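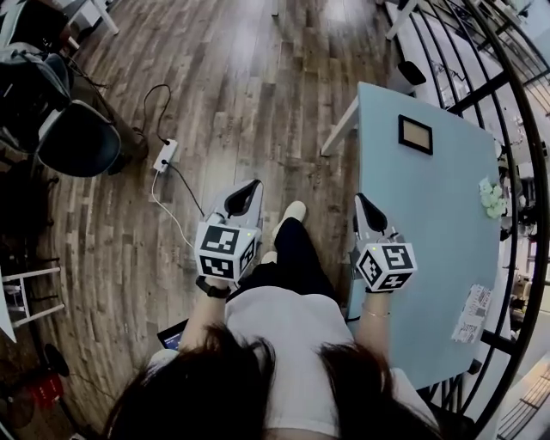
What does the Kurketti table hold? Monthly contribution records from closed workplace pension plans, one row per member per month, with employer and member amounts in separate columns.

# Kurketti

2 min read

Source files come from the Tallix payroll export. Plans run by Prirkaveck are stored apart – their fiscal year starts in March.

## Fields

- `plan_id`: string, 13 characters
- `member_amt`, `employer_amt`: cents, integer
- `vested`: 0 or 1

Missing amounts are blank, never zero. Rollovers are excluded. Some 15 plans lack vesting data.

Last rebuilt February 10, 2023 with the Tanabe loader.

We use cookies to remember your settings. Accept | Manage

Comments (2)

dkr_88: Birth year 1902 shows up as a filler value in the older plans. Drop those rows before you compute ages.

plainledger: Same in my copy. Are the amounts before or after fees?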